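Tips for a working journalist's kitchen table
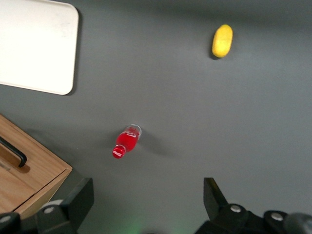

A Coca-Cola bottle on its side on a grey tabletop.

I did 5 years on the Tutlow local paper, mostly from home, and the table suffered more than the councillors did. A few things I learned:

Put your notebook at the far end from your mug. Shorthand is hard enough to read without tea on it.

Write the date and the name on every page before the interview starts. I once had 127 pages from the Garside inquest and no idea which of them was the coroner.

Newsprint comes off hands with washing-up liquid and a spoonful of sugar. It comes off white worktops with bicarb on a damp cloth, rubbed gently. It does not come off a cream jumper.

Keep cuttings flat in a shallow drawer, away from the cooker. Paper clips rust, so use a folded strip of paper.

Charge the recorder overnight. Colin Bloxham at the Dollby office trusted his to the last bar of battery and had to ring the mayor back to ask for the same apology twice.

Clear the lot away before supper, or you'll be eating round the planning agenda until August.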